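The Spoon Drawer Diaries

I own a house full of lovely things I never use, and for years I ate my breakfast yogurt with a plastic spoon I'd saved from a takeout order. My sister-in-law gave us proper silverware when we got married. It lives in a box. The plastic spoon lived in my hand, every morning, until it snapped in July and I was so weirdly sad about it that I decided to write this piece.

So I started asking people what they eat with when no one's looking, and oh boy, people have feelings! Margarida Brandão, who taught me to make soup when we were neighbors on Stasley Street, keeps one dented tablespoon for tasting and won't let it go in the dishwasher. She's had it since 2000. Her kids tried to replace it once with a set of 10 and she gave the whole set away (I got two of them, and they're great). 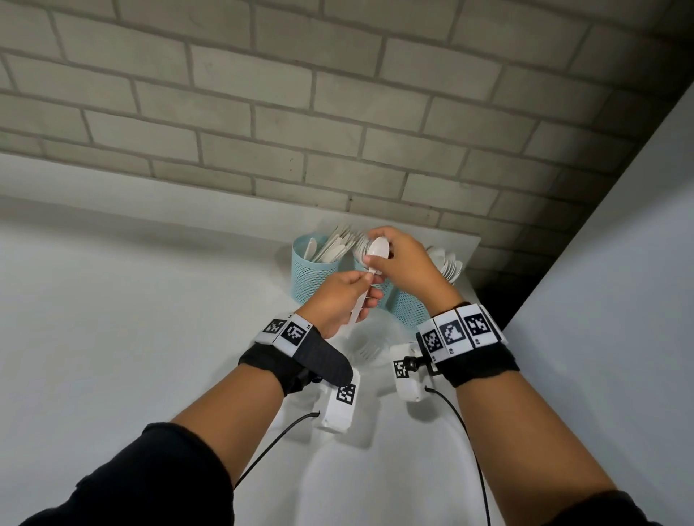 A plain white plastic spoon, held up over the counter.

What I kept hearing was that weight matters more than looks. Half the people I talked to like a heavy spoon, something with a bit of swing to it. I'm in the other camp. Give me a light one with a long handle that gets to the bottom of the jar and I'm happy. Metal on teeth makes me shiver, and I've stopped apologizing for that at dinner parties.

Glenys Cropper gets it. She ran the lunch counter at Wever for 20 years and she can tell you who bites their spoon and who doesn't. "The biters always want plastic," she told me, and then she looked at me for a long moment. I changed the subject to pie.

She also has firm opinions on storage. Glenys hates a drawer. Drawers collect crumbs, she says, and the teaspoons slide under everything and you end up stirring your coffee with a fork. At home she keeps the lot standing up in a container with holes in it, handles down, right out on the counter. I tried it for a week and went back to my drawer, then tried it again - and now I'm sold, mostly because I can grab a spoon with my eyes half shut.
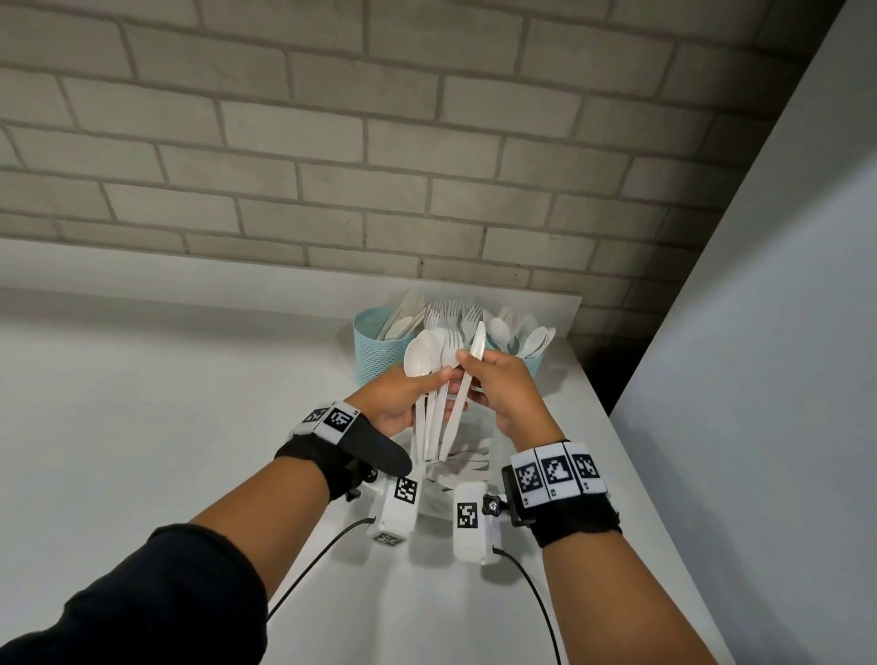

What to Do With the Good Stuff

Back to that wedding silver. Margarida's advice was to put 2 pieces into daily use and leave the rest in the box, so I picked out a teaspoon and a butter knife. The butter knife is a joy. The teaspoon still feels like it belongs to somebody's aunt, but I'm using it for sugar and we're getting along.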